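03/08/2023
Deividas Kivi

Gripper back on the Cadden arm this morning. Two screws short so pinched them from Ilze's tin – owe her. Homing ok after 2 goes, then lost the serial link again. Swapped the USB lead, fine since. Baud rate left alone.

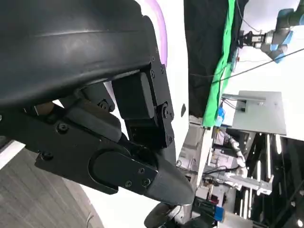 Grip force next. Current limit on the servo is still Arūnas's old value and it stalls on anything stiff, so going up in small steps and logging temprature each time. Fingertip: staying with the grey tapered one for now, three screws in the mounting plate behind it, want threadlock on all of them before the long run. Light cable on the floor by the finger – tape down or reroute, Matilde to pick.

Long run is 2,000 open/close cycles, overnight if Eglė is happy leaving the bench supply on. Need to ask her befor six.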